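About Udano Dry Goods

Udano imports, repacks and distributes dried foods for restaurants, caterers and independent grocers.

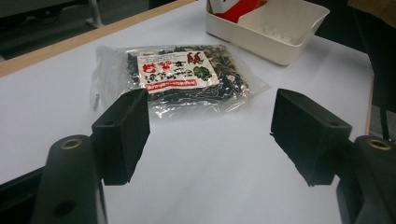
The company was founded by Fatima Effiong, who had spent several years buying dried ingredients for a catering supplier, and Torbjørn Magnusson, a food technologist. Their first premises were a single room on Moltton Street. In August of the second year the business moved to its present unit on the Thibodeaux estate, where receiving, inspection, packing and dispatch are on one floor.

What we stock

The current list runs to 175 lines. It covers dried seaweed, dried vegetables, mushrooms, beans, grains and soup mixes. Most are held in two formats: the producer's own retail bag, and a catering pack filled on site. Retail bags are sold with the original label left in place. An English label with ingredients, allergens, net weight and lot number goes on the back and does not cover the producer's text.

Fresh, chilled and frozen goods are outside our range. We do not supply loose product by the scoop.

Receiving and inspection

Each delivery is checked against the purchase order before it leaves the receiving bay. Sample bags are drawn from every lot and taken to the inspection table, where staff examine the seals, the printed dates and the condition of the contents. Dried leaf and seaweed products break down in transit — a certain amount of crumb is normal — and each product has its own written limit for fines. Lots over the limit are returned or, by agreement with the producer, sold as soup grade and marked as such.

A bag with a failed seal is not resealed. It is logged and discarded.

Storage

The dry store has 960 pallet and shelf positions, divided into 4 zones. Allergen lines, including sesame and soy, are kept in a zone of their own with separate scoops, trays and bins. Temperature and relative humidity are recorded in all zones, and the records are kept on file with the lot history. Stock is issued by best-before date, earliest first.

Packing

Catering packs are filled by weight on two benches. Scales are checked at the start of each shift with reference weights. Every pack carries a lot number that traces back to the original delivery. In the last full year the packing room completed over 1,419 orders.

Customers and delivery

We deliver in Clirkolton and the surrounding county on our own van. Orders beyond that area go by carrier, normally on the working day after the order is confirmed. There is no minimum order for collection. Product specifications and allergen sheets are available for all lines on request — please quote the item code.

Fatima Effiong is responsible for purchasing and customer accounts. Torbjørn Magnusson is responsible for quality, storage and packing.

Page last updated 26 January 2022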